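Recipe Testers Wanted: Home Baking and Desserts

Wevley is looking for home cooks to test dessert and baking recipes before they are published on our site. The work is part time, done in your own kitchen, and paid per recipe. You do not need a culinary degree or restaurant experience. You do need a working oven, a set of measuring cups, and the patience to follow a recipe exactly as it is written, even when you think you know better.

About us

Wevley publishes recipes for everyday cooks. Our archive holds more than 1,000 of them, mostly cookies, pies, quick breads, custards and simple cakes. We also run Clenum, a weekly newsletter on weeknight cooking, and we supply the baking pages for the Finness grocery circular. Testers hired now will work mainly on fruit desserts and no-bake recipes for the June issue of the circular, with a few holiday cookies mixed in so that we can get ahead on those.

What you will do

Test 3 recipes a month. We send them to you in one batch on the first working day.
Make each recipe 2 times, on separate days, using the brands and pan sizes you would normally use.
Write down every substitution, even a small one. Salted butter in place of unsalted counts.
Note the real time for each stage, including chilling and cooling.
Fill in the test form the same day you bake. The form asks about clarity of the steps, texture, sweetness, yield, and how the leftovers held up overnight.
Answer follow-up questions from the recipe editor by email.

What we are looking for

You bake or make desserts at home at least twice a month.
You can write a clear, short paragraph in English. Spelling does not have to be perfect.
You own an oven thermometer or are willing to buy one. We will pay you back for it.
You live in the United States and shop at an ordinary supermarket. We want to know if an ingredient is hard to find where you are.

We would especially like to hear from people who cook at high altitude, people with small apartment ovens, and people who bake with a hand mixer or no mixer at all. Most of our current testers have stand mixers and we are missing problems because of it.

Allergies are not a barrier. Tell us what you avoid and we will keep those recipes off your list. Please do not test a recipe with an ingredient that anyone in your household cannot safely be near.

Pay

You will be paid $30 per completed recipe, plus the cost of groceries. Send us your receipts with the test form. Payment goes out at the end of each month by check or direct deposit. Testers are independent contractors and are responsible for their own taxes.

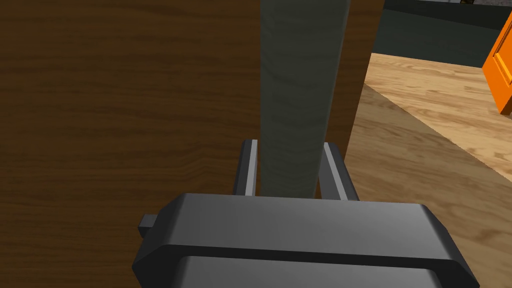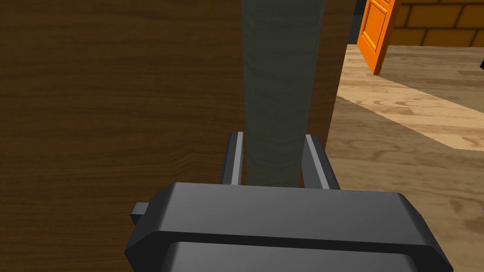 How to apply

Send an email to the Wevley recipe desk through the contact form on our site, with the word Kamolrat in the subject line. Kamolrat is the name of this testing round, and it helps us sort your message from general mail. In the email, please include:

Your town and state
The type of oven you have, gas or electric, and its age if you know it
Any allergies or foods you avoid
A few lines about the last dessert you made and what you would change about the recipe

Please do not send a resume. Photos of your baking are welcome but will not affect our decision.

Applications are open from Monday, January 11, 2021 until all places are filled. If we think you are a good match, we will send you a short trial recipe for vanilla custard. The trial is paid at the normal rate, groceries included. We reply to everyone who completes it, usually within a week of getting the form back.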